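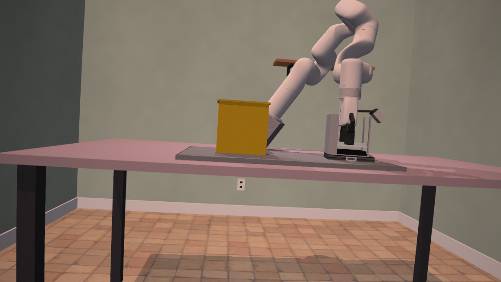

Computer rendering: a long table with a pale pink top and black legs.

Ullari Opens Free Tile and Flooring Library in Cullinane

Home cooks can borrow a cookbook, gardeners can swap seeds, and now anyone planning a new floor in Cullinane can borrow the floor - or at least enough of it to cover a good piece of the kitchen.

CULLINANE - Ullari, the flooring and interiors studio based in Bredia, is opening a free lending library of floor samples in October. The Pliveo Floor Library holds 262 sample boards in clay, stone, cork, wood and linoleum, and all of them can be taken home for up to 13 days. There is no membership to buy and no need to be an Ullari customer.

The boards are much bigger than the little squares most stores hand out. Each one is large enough to stand on, slide a chair across and look at from the far side of the room, in morning sun and again under the kitchen light at night. Color is the thing people get wrong most often, says Ullari founder Panagiotis Perić, and he includes himself in that.

"I once put down a floor in my own hallway that looked like warm sand in the showroom," Perić said. "At home it was the color of a Band-Aid. I lived with it for years! I would have loved to bring a big board home first, kick it around for a week and let the dog walk on it."

Of the boards in the opening collection, 138 are clay tile, and this is where the studio's heart clearly lies. They run from pale tan through orange and brick red to a deep brown that is nearly black, with matte, waxed and glazed finishes, and many are set up in mixed batches so that borrowers can see how shades sit next to each other. 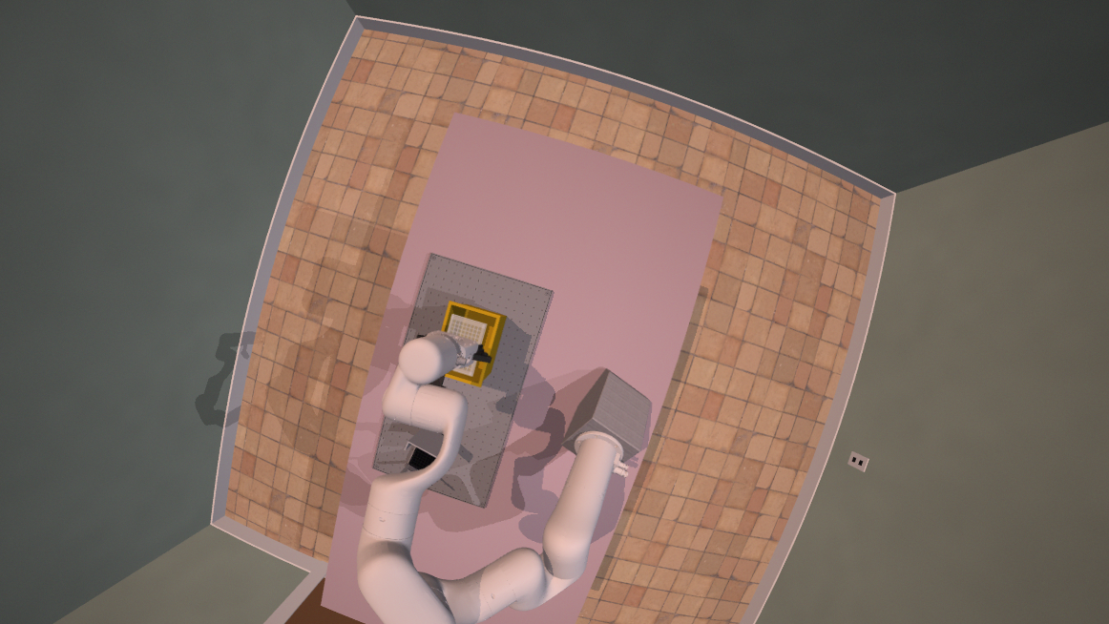 Mixed batches get their own corner of the library, along with a set of loose tiles that visitors can lay out on the floor and shuffle as much as they like. Clay varies from one firing to the next, and a floor laid straight from a single box can end up with all its darker pieces bunched together near one door. Opening several boxes at once and pulling from each of them is an old tile setter's habit, and staff will be happy to show anyone how it works.

Grout gets plenty of attention too. A joint that is a shade darker than the tile makes a small room look busier, while a close match lets the whole floor read as one color. The library has 17 grout colors on cards that fit between the loose tiles, so it's easy to try a few before settling on one.

Free evening talks will start at 6:30 p.m. and cover the questions the studio hears all the time: how to tell whether a subfloor is flat enough, what to do about a cold concrete slab, when an old clay floor can be cleaned up and kept, and how much extra tile to order. Perić will lead the first one himself, on sealing and waxing. Bring a cracked tile from home if you have one, since he enjoys guessing how it broke.

Boards can be reserved at the front desk or by phone. The heaviest stone samples weigh a fair bit, and staff will carry them out to the car. Renters are welcome, and so are people who have no project in mind and simply like floors.

About Ullari
Ullari designs and fits floors for homes, small shops and cafes in Bredia, Cullinane and the towns in between. The studio also repairs older tile floors and keeps a stock of reclaimed clay tile for patching.

Media contact: Panagiotis Perić, Ullari, Bredia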